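Certificación de técnico de soporte (nivel inicial)

De Pleltex, la enciclopedia informal de oficios digitales
Última revisión: 24 nov. 2024

La certificación de técnico de soporte de nivel inicial es un título profesional, normalmente sin rango académico, que acredita que una persona sabe montar, configurar, diagnosticar y reparar equipos informáticos de oficina. En esta entrada hablo sobre todo de la modalidad Hireva, que es la que yo hice y la que más se pide en la zona de Skomasholm, aunque casi todo lo que cuento sirve para entender las demás. Si vienes buscando la certificación de redes, esa tiene entrada propia (y es bastante más larga, avisado quedas).

Origen y nombre

Hireva empezó como un cursillo interno para el personal de un servicio técnico y acabó convertido en examen abierto cuando otras empresas pidieron mandar a su gente. El nombre oficial es «Certificado Hireva de Soporte Técnico, nivel 1», pero yo no he oído a nadie llamarlo así en voz alta. En los foros se le dice «el H1», y en las ofertas de empleo aparece de cualquier manera: Hireva 1, Hireva inicial, Hireva básico... Es todo lo mismo.

Durante un tiempo convivió con el diploma de la academia Rosenthal, que cubría un temario parecido con más peso del hardware. Quien tenga todavía un diploma Rosenthal puede pedir la convalidación de la parte práctica, pero la teórica hay que pasarla igual. Mucha gente se entera de esto el día de la matrícula y se lleva un disgusto considerable.

Estructura del examen

El examen tiene dos partes, que se pueden hacer el mismo día o por separado. La teórica es un cuestionario por ordenador que se puntúa sobre 1000. La práctica consiste en resolver averías en un puesto de trabajo preparado, con un evaluador delante que no dice ni mu -- yo intenté sacarle conversación y fue inútil.

El temario está repartido en 11 bloques. No todos pesan lo mismo, y el orden oficial es rarísimo (los portátiles van antes que las placas base, por ejemplo), así que yo los agrupo a mi manera:

Hardware: placas base, memoria, almacenamiento, fuentes de alimentación, periféricos y portátiles.

Sistemas operativos: instalación, cuentas de usuario, permisos, actualizaciones y línea de comandos básica.

Redes: cableado, direcciones, resolución de nombres, wifi doméstico y de oficina pequeña.

Seguridad: contraseñas, copias, cifrado de discos, correo fraudulento y borrado de equipos que se dan de baja.

Procedimiento: cómo se abre una incidencia, cómo se documenta y cómo se habla con la persona que la sufre.

El último grupo es el que todo el mundo se salta al estudiar, y es una pena, porque son puntos bastante agradecidos. Las preguntas suelen plantear una llamada de un usuario enfadado y cuatro maneras de contestarle. Dos son una barbaridad, una es correcta pero seca y la otra es la buena.

La parte teórica

Lo que más despista de la teórica es que mezcla preguntas de memoria con casos largos. Las de memoria son conectores, formatos de disco, tipos de memoria, órdenes del sistema. Se estudian con tarjetas y ya está. Los casos te cuentan una historia: un equipo que se apaga solo cuando se abre cierto programa, una impresora que funciona desde un puesto y desde el de al lado no, un usuario que ve la carpeta compartida pero no puede guardar nada. Te piden el primer paso, y aquí caí yo la primera vez. Yo contestaba con la solución, y la solución puede ser el cuarto paso perfectamente.

El método que espera el examen es el de siempre: identificar el problema, plantear una causa probable, comprobarla, aplicar el arreglo, verificar que todo funciona y anotarlo. Si una pregunta dice «primero», casi seguro que la respuesta es preguntar algo al usuario o mirar un cable. ¡Hay que leer el enunciado entero! Lo pongo con exclamación porque a mí me costó la primera convocatoria.

La parte práctica

La práctica se hace en un puesto de oficina normal: una mesa, el equipo, los cables y una hoja con las incidencias. Los fallos los prepara el centro y suelen ser combinaciones de cosas pequeñas. Un módulo de memoria mal asentado y, además, una cuenta bloqueada. Un cable de red bueno con una configuración de direcciones imposible. Se puede usar la ayuda del propio sistema, pero no el móvil.

Se valora mucho la hoja de incidencias. Yo escribía «arreglado» y me quedaba tan ancha, y claro, me bajaron nota. Lo que quieren leer es qué síntoma había, qué comprobaste, qué cambiaste y cómo lo dejaste. Con frases cortas basta. 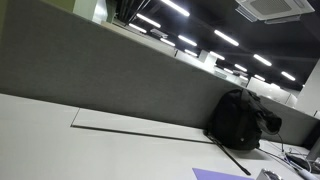
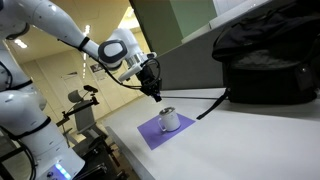
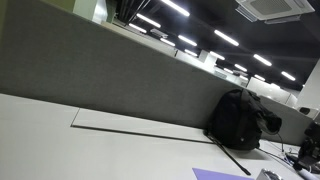 Preparación

Para la parte teórica existe una guía oficial de Hireva, que está bien pero es densa, y un cuaderno de repaso que va objetivo por objetivo. Mi opinión (y esto es una enciclopedia informal, así que me la permito) es que el cuaderno solo sirve si ya has leído la guía o si llevas tiempo trabajando en soporte. Empezar por el cuaderno es como estudiar un idioma con la lista de verbos irregulares.

El banco de preguntas de práctica tiene 300, con explicación de cada respuesta. Las explicaciones son lo mejor del lote, incluso las de las preguntas que aciertas, porque a veces aciertas por un motivo equivocado y te enteras al leerlas. Lo que no recomiendo es repetir el banco entero tantas veces que te lo sepas de memoria. Te sube la nota en casa y luego el examen usa otras redacciones.

Yo lo preparé en 26 semanas, estudiando por las noches y con un parón en agosto que me vino fatal para redes y de maravilla para todo lo demás. Hay quien lo saca en mucho menos. Si ya montas equipos en el trabajo, la parte de hardware se repasa en un par de tardes y puedes dedicar el resto a permisos y a direcciones, que es donde suele haber más lagunas.

Para la práctica no hay sustituto de tocar aparatos. Un equipo viejo que puedas desmontar sin miedo vale más que cualquier vídeo. También ayuda una máquina virtual para romper el sistema a conciencia: borra un controlador, cambia una puerta de enlace, desactiva un servicio, espera un par de días y vuelve a ver si lo encuentras. Lo de esperar es importante, que si no haces trampa sin querer.

Matrícula y sedes

La matrícula se hace por internet y se elige sede al final del formulario, cuando ya has metido todos los datos. En Skomasholm hay plazas en casi todas las convocatorias, menos en la primera después del verano, que se llena enseguida. El cambio de sede se permite una vez sin coste. Para presentarse hace falta un documento de identidad en vigor, y el nombre tiene que coincidir letra por letra con el de la matrícula -- incluidos los segundos apellidos y las tildes, según me explicaron en ventanilla con mucha paciencia.

Quien suspende una de las partes conserva la otra para la convocatoria siguiente. Esto cambió en la última revisión del reglamento; antes se perdía todo, y en los foros todavía circulan mensajes antiguos que dicen lo contrario.

Validez y renovación

El certificado caduca. Para renovarlo se puede repetir la teórica o presentar horas de formación relacionadas, y también vale aprobar un nivel superior de Hireva, que renueva automáticamente el inferior. Esta última opción es la que eligen casi todos los que siguen en el oficio. Los cursos internos de empresa cuentan como formación si llevan temario y firma, así que conviene pedir el papel el mismo día en que se terminan. Ir luego detrás de un certificado de asistencia es un suplicio.

Reconocimiento laboral

Como título de entrada, el H1 abre puertas en mesas de ayuda, tiendas de reparación y departamentos de informática pequeños. Para puestos de administración de sistemas se queda corto, aunque sirve de complemento. En las entrevistas me lo preguntaron siempre, y casi siempre seguido de un caso práctico muy parecido a los del examen (¡hasta la impresora que solo imprime desde un puesto!).

La crítica más habitual es que el temario va por detrás de la realidad. Se siguen preguntando conectores que apenas se encuentran ya en las oficinas, y la gestión remota de equipos ocupa un rincón diminuto. Estoy bastante de acuerdo. Otra crítica es el precio de la guía oficial en papel, y ahí solo puedo decir que la compré de segunda mano y subrayada.

Véase también

Certificación Hireva de redes, nivel 1
Diploma Rosenthal de mantenimiento de equipos
Mesa de ayuda
Hoja de incidencias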